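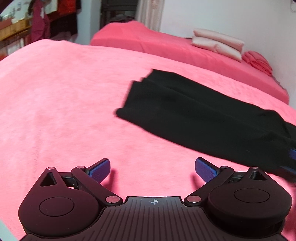
Setúbal, 23-08-2021

Dia de tratar da roupa de cama. A manta cor-de-rosa fica no quarto até setembro, depois logo vejo se a troco pela grossa. Medi o armário do corredor: a prateleira de cima tem 14 cm de folga, o que não chega para o edredão dobrado em quatro. Experimentei enrolá-lo e também não entrou.

Telefonei para a Plornton por causa do roupeiro novo. Pedem 2850 euros com montagem e demoram quase 18 dias. Disse que ia pensar. O Jarosław Duda acha caro e falou-me de uma loja em Palmela, tenho de lhe pedir a morada.

À tarde passei a ferro 4 fronhas e deixei as toalhas para amanhã. Falta comprar molas da roupa e um saco para guardar os lençóis de flanela. Os antigos têm o fecho estragado e já não vale a pena arranjar.

Chegou o Kurier com a conta da água lá dentro, não sei quem a meteu ali. Jantei sopa e o resto do arroz. Deitei-me cedo, com a janela aberta.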